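Bralcombe Primate Sanctuary
Progress report to the Skolarlow Fund, for the period ending 30th June

Dear Amparo Villanueva and colleagues,

Thank you once again for your patience over the wet months, and for the kind note in May, which I pinned up in the feed kitchen where everybody could read it. You asked how the hand-reared youngsters were settling, so I'll start there.

Both of the orphaned macaques, Pletano and Chávez, are now sleeping through the night in the nursery enclosure with the older females close by. Pletano was the worry, as you'll remember. She spent most of the autumn clinging to Hernán Bermúdez's jumper and refusing anything that didn't come from his hand. She now takes her fruit from the platform like the rest of them, and has started grooming old Bralcombe Bess (who puts up with it very graciously!).

The behaviour diary has grown to 503 entries. Hernán wrote most of them himself, sitting on an upturned bucket in all weathers, and I think they're the best thing we've done with your money. He has been noting who comforts whom after a squabble, and we'd love to keep that going through the colder season. 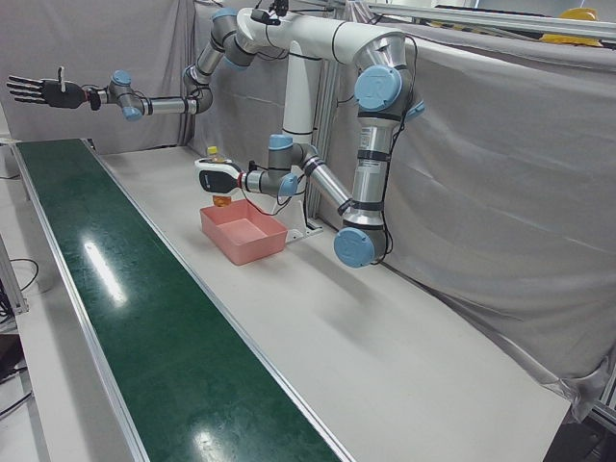

Dual-arm robot at a long white work table.

On the building side, the new shade cloth is up and the creek fence has been mended along 323 metres. We still have 2000 dollars set aside for the climbing frames, as the timber we wanted was out of stock and I didn't want to settle for the treated kind. The supplier has promised us a fresh quote.

The one real disappointment is the quarantine room. The drain backed up twice, and the plumber feels the whole floor should come up before we tile. I've moved that work into the next period and will send you his figures separately, so you can see them before we commit to anything.

Do come and visit if you're ever out our way. The kettle is always on, and Pletano would enjoy stealing your hat.

With warm thanks from all of us at Bralcombe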